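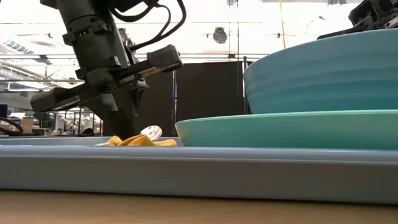 Clarkham Community Forum > Local matters > Police and safety

Front counter at the police station going down to 15 hours a week

brackenhill_jo wrote:
Evening all. I popped into the station this morning to hand in a purse I'd found by the bus shelter and there was a notice taped to the glass. From June the front counter will be open 15 hours a week, mornings only, and outside those hours we're to use the yellow phone on the wall or report things through Hokeo. I did read it twice. The lady on the desk was as kind as ever and took the purse off me, but she said she'd been asked not to discuss it, so I came away none the wiser and a bit sad about it, I must say.

I've been going in and out of that building for years (nothing exciting, mostly lost gloves and one stolen bicycle) and there has always been a face behind the counter. Has anybody heard where the staff are going?

oldmill_terry wrote:
Thanks for putting this up, Jo. I had heard a whisper but not the hours. My neighbour Svitlana Nazarenko went to the ward meeting and she tells me the inspector gave a figure of 356 people through the door over the whole winter. He thought that was low. I don't think it's low at all for a town our size, when half of us were stuck indoors with that dreadful cough, but there you are.

She also asked how many of those 356 had come about something serious and he didn't have it to hand. He promised to write to her. Nothing has come yet.

Pennywhistle wrote:
I'm going to be the awkward one, sorry! I'd much sooner have an officer walking up Hladun Street at closing time than sitting behind glass at ten in the morning waiting for Jo's gloves. (No offence, Jo, I've lost a few myself.) When my car window was put in last year I reported it on Hokeo from my kitchen, had a reference number before the kettle boiled, and a very nice young man rang me the same afternoon. I never went near the station and didn't miss it.

If shutting the counter in the afternoons puts even one more person out on foot then I'm for it.

brackenhill_jo wrote:
No offence taken, Penny, and I'm glad they rang you. But does it put one more person out on foot? The counter staff aren't officers, they're civilians, and I can't see them being handed a helmet and sent up Hladun Street. That's the bit I'd like explained.

matvii_r wrote:
Hello, Matvii Romaniuk here, some of you know me from the allotments. I did a stint on the counter at a different station for a good few years, so for what it's worth I can tell you what used to come across it, at least where I was. People think it's lost property and it is, partly, but there was a great deal more.

1. Producing documents after a stop. Driving licence, insurance and so on. Less of it now that so much is on the computer, but it hasn't gone away.

2. People signing in on bail. They are given a time and they have to keep to it, and if the door is locked at that time somebody has to sort it out. With mornings only you'll get all of them in one queue with everyone else, children and pushchairs included, and that was never a comfortable mix.
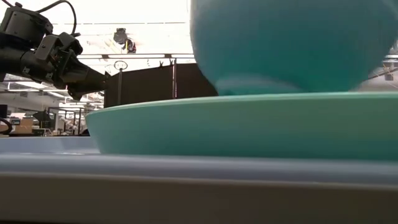 3. People who don't want to ring from home. This is the one I'd ask you to think about, Penny. I won't go into any of it, but there were folk who told their husband or their dad they were nipping out for milk, and then they came and stood at my counter for a while before they said a word. You can't do that on a wall phone with the traffic going past.

4. Directions, and a sit down. We kept a chair by the radiator and it was hardly ever cold.

I'm not saying the hours must never change. I'd only like somebody to say what happens to number three.

Pennywhistle wrote:
Matvii, that's fair, and I hadn't thought about it. I still think the streets come first if it's a straight choice, but I take the point about the phone. It's right beside the bus stop too, so you'd have an audience.

DaveInTheLane wrote:
Am I the only one who can't get on with Hokeo? It asked me for a postcode for the footpath behind the cricket ground. It hasn't got one, it's a footpath. I put in my own in the end and then had a letter about an incident at my address, and my wife wanted to know what I'd been up to.

oldmill_terry wrote:
Same trouble here, Dave. There's a paper form you can ask for at the library, I got mine there. It goes to the same place in the end, only slower.

Pennywhistle wrote:
Dave, there's a button for dropping a pin on the map, but you have to scroll right down past the photographs bit. I'm happy to show anyone who wants to bring their phone along to the coffee morning. Same room as usual, ten o'clock.

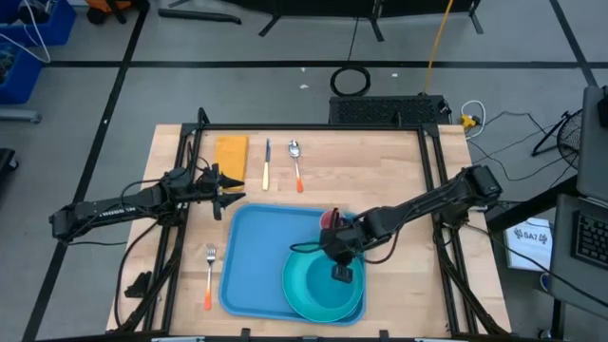 The wooden tabletop, with a yellow napkin laid flat towards one corner.

brackenhill_jo wrote:
Lovely idea, Penny, I'll come along even though we don't agree.

Meanwhile I've written a letter asking for two late afternoons to be kept, and for a proper answer on Matvii's third point. I left it at the newsagent's and it has 38 names on it already. I'd like to get to 65 before it goes off, which was the number we managed for the zebra crossing.

Kestrel_Way wrote:
I won't be signing, I'm afraid. We had all this over the bank and the letter made no difference whatever, and I think there are better things to badger the police about. The speeding by the Plosura depot for one. I've been on to them about that three times.

oldmill_terry wrote:
You could do both, Kestrel! I'd sign one about the depot.

Kestrel_Way wrote:
Then I'll write one, Terry, and I'll hold you to that.

matvii_r wrote:
Jo, I signed yours this afternoon. Svitlana was in front of me in the queue and she's still had no letter from the inspector, so she's going to ring and ask again. I'll put it up here if she hears anything. The pen at the newsagent's has run out, by the way, so take your own.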